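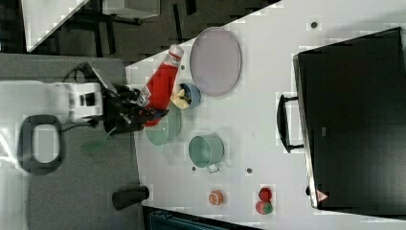 Stondbridge kitchen – white table, marks and movement
Ticket status: Closed
Raised by: Stondbridge site
Handled by: Triltside furniture support
Opened: June 2018

Original report

We have a white table from the Sollus range in the kitchen and two things are wrong with it. There are small dark dots on the top which don't come off with a damp cloth. Two of them are near the handle of the teal pot, one is towards the upper right over by the oven, and there is a very small one just past the cap of the ketchup. The table also rocks when anyone leans on the long side. We noticed it when round fruit started rolling. The orange one ends up near the edge if it is put down without the bowl.

We would like to know whether the dots are a fault in the surface, and whether the rocking comes under the same warranty or needs a separate ticket.

Reply from support

Thank you for the report. Both can stay on this ticket. Please answer the following when you can:

Do the dots feel raised, level or sunken when you run a fingernail over them?
What has been used to clean the table up to now?
Is the floor tiled, and does the rocking change if the table is turned round?
Are the crockery and food normally left on the table, or put away between uses?

Please don't use a scouring pad or anything with bleach in it before we have your answers.

Reply from site

The two dots by the pot are level. The one on the oven side feels slightly raised. The tiny one is too small to tell.

Cleaning has been washing-up liquid and warm water, then a dry tea towel. Someone may have used a cream cleaner in the spring but there isn't any left in the cupboard to check the name.

Floor is tiled. We turned the table end to end and it still rocks, but on the other corner.

The things stay out most of the day. That means the big oval plate, the small blue bowl, the round green see-through plate, the pot, the ketchup and whatever fruit there is. They get moved to wipe underneath and then go back more or less where they were.

Reply from support

If the fault had been in a table leg, the rocking would have stayed with the same leg when you turned it. As it has moved to the other corner, the floor is the likely cause, or the floor and a foot that has been wound too far in. Each leg on this table has an adjustable foot. Please do this:

1. Clear the table completely. Don't try it with the crockery on.
2. Put the table back where you want it to stand.
3. Press on each corner in turn and find the leg that lifts.
4. Wind that foot out by hand, a half turn at a time, pressing the corner after each turn.
5. When it stops moving, tighten the locking nut up against the leg.

If you need more than 12 mm of foot showing, stop and tell us. We will send a longer one.

For the dots, start with the raised one. Lay a warm wet cloth over it for 4 minutes, then push at it sideways with a plastic scraper or an old bank card. A raised dot is nearly always something stuck to the surface. The level ones may be a stain. Try a paste of bicarbonate of soda and water on one only, leave it for the same time and wipe it off with a soft cloth.

Reply from site

Table cleared and foot wound out. It needed two full turns on the leg nearest the oven. No movement now with a hand on any corner. Fruit stays where it is put.

The raised dot came off with the card. It was hard and dark and smelt of nothing in particular. The surface underneath is fine.

Bicarbonate on the first level dot made it paler but it is still there. Should we carry on or leave it?

Reply from support

Carry on, but no more than once a day, and stop if that patch starts to look duller than the rest of the top – it will show up more than the dot does. If it hasn't shifted after a few tries we would treat it as a mark in the coating. Lozano supply a touch-up pen for this white and we can order one under the warranty.

Does the pot go on the table hot? The coating shouldn't have hot pans straight on it.

Reply from site

Sometimes it has, yes. There is a cork mat in the drawer and we will use that from now on.

The first dot has gone after three goes. The second is very faint and we can live with it. The tiny one wiped away when we cleared the table, so that was probably just dirt. We don't need the pen.

One last question. Does the foot need checking again, or can it be left?

Reply from support

Check it after a few weeks, and again in August when the floor has been through some warmer weather. If the locking nut is tight and the corner doesn't lift, leave it alone.

Resolution

Rocking: foot on the oven-side leg adjusted by two turns, nut tightened. No part sent.
Marks: one scraped off, one wiped off, one removed with bicarbonate paste, one faint and accepted by the site.
Advice given: mat under hot pans, no scouring pads, no bleach.
Touch-up pen offered and declined. The site can reopen this ticket if the faint mark gets darker.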